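4.2 Collecting the demonstrations

The course ran five weeks before anyone touched the simulator, so by October everybody had their pick-and-place notebook done and the teams were formed. Two students per team. Each team gets one kitchen task and one arm, writes the scripted baseline first, then collects teleoperated episodes for the learned policy. The scripted part was meant to take one lab session. It took three for most teams, and the schedule in Section 3 was moved back to match.

Task set is the same as the year before, minus the drawer tasks (contact model kept blowing up, see 4.5). What is left is bowls, small objects, anything near the sink. Teams draw a task by lot. Swapping was allowed until the end of the first lab and a few did swap, mostly away from the sink.

All scenes come from the Drinovex kitchen pack, loaded through our own wrapper, Berno. Berno does the resets, the object placement and the logging, and students only ever see three calls: reset, step, save. We did this after the pilot year, when half the support mail was about asset paths. Teleoperation is by keyboard or by a gamepad if the team has one. Gamepad episodes are shorter and smoother, keyboard ones have a lot of stop and go in them, and we did not filter for either.
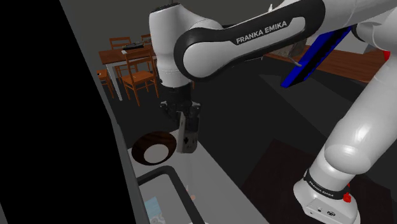

Figure 3. Sink-side bowl task, Franka arm, view used for review of episodes.

Bowl tasks caused the most trouble of the whole set and also the best reports. The obvious plan is to come straight down with the fingers open, close on the rim, lift. Fine with an upright bowl in the middle of a clear counter. In Figure 3 the bowl is tilted, right beside the fingertips and above the sink's thick black rim, so the rim the students want to grasp is not level, and a vertical approach computed for a flat bowl lands in the wrong place. Team Vasić wrote a tilt correction from the object pose and it worked in simulation as long as the pose was exact. With noise added it went back to pushing the bowl. Team Cirkemau left the approach alone and nudged the bowl first with closed fingers, then regrasped — slower, uglier code, better success under noise. Both are in the appendix.

The sink edge matters too. A collision with it ends the episode in our setup, and the first scripted baselines lost more episodes to the edge than to bad grasps. Most teams then raised the transit height. One team raised it so far the elbow ran close to its joint limit on the way back and the controller slowed to a crawl, timing out. Took them a full lab to find becuase the log only said "timeout". We have since split that code into two, one for task timeout and one for stalled motion.

Each episode stores joint positions, gripper width, end-effector pose, the two camera streams and the success flag. The flag is automatic: object inside target region, gripper open, everything at rest for 1,000 simulation steps. Students complained about the last condition, since a bowl can rock for a long time in this contact model. Fair point. We kept it anyway for comparability with the pilot, but would shorten it next time.

In total 898 episodes passed the flag and went into the shared set. Failed ones were kept per team but not pooled. Review was done by the teams on each other's data, using the view in Figure 3, and a reviewer could reject an episode that was flagged as success but looked wrong, e.g. bowl wedged against the rim and technically inside the region. Rejected episodes are not part of the count above. Snežana Omerović ran the review sessions and wrote the rejection guide, which is short and mostly about wedged objects.

Some notes for anyone repeating this. Fix the random seed per team, not per session, otherwise reports can't be compared. Make the students watch their own episodes at normal speed before they train on them; several pauses that ended up in the learned policy were plainly visible in the demonstrations (one policy would stop over the counter for a moment every single run, exactly where the operator changed hands). And set the disk quota early. The image streams fill a home directory in one evening and the save call fails without any message in the version of Berno we used. This is fixed now, but two teams lost an afternoons work to it.

Training details and the comparison with the scripted baselines follow in 4.3. Grading was on the report and the code, success rate did not enter into it.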